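My shoulders gave out before the robot did. I'd been standing in the demo bay at Orkbridge, near the harbour, with a pair of sensor gloves on and a headset pinching my ears, trying to put small blue batteries where the sheet says they go. "Slower," said Anika Whitfield, who runs the training floor. "It learns your bad habits too."

She wants 300 good runs of this one job before anyone starts training on them. I managed eight that afternoon, and she kept three of those (I was pretty chuffed with three!).

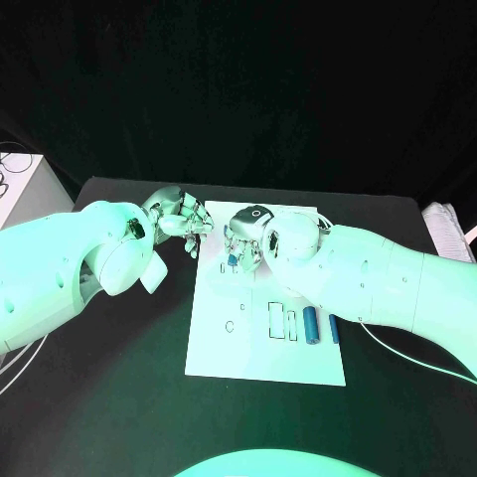
Why not just program the moves?
Programmed moves only work if every part starts in exactly the same spot, and a person's demonstrations show the robot how to cope when things have shifted a bit.

The lights are part of it as well. Anika changes the colour between batches - green, pink, whatever she fancies - so the robot doesn't get hung up on one look. Then she swaps the sheet for a board of blue parts and you start over, feeling like a complete beginner again.

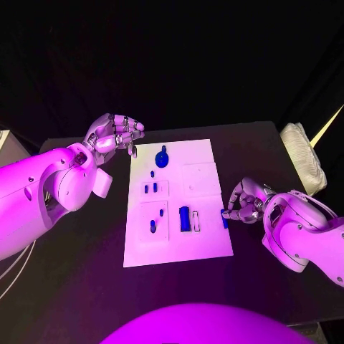
Both hands over the parts board, under the pink lights at Orkbridge.

Fulgencio Robles took the gloves after me and had his first run done in 33 seconds. Show-off.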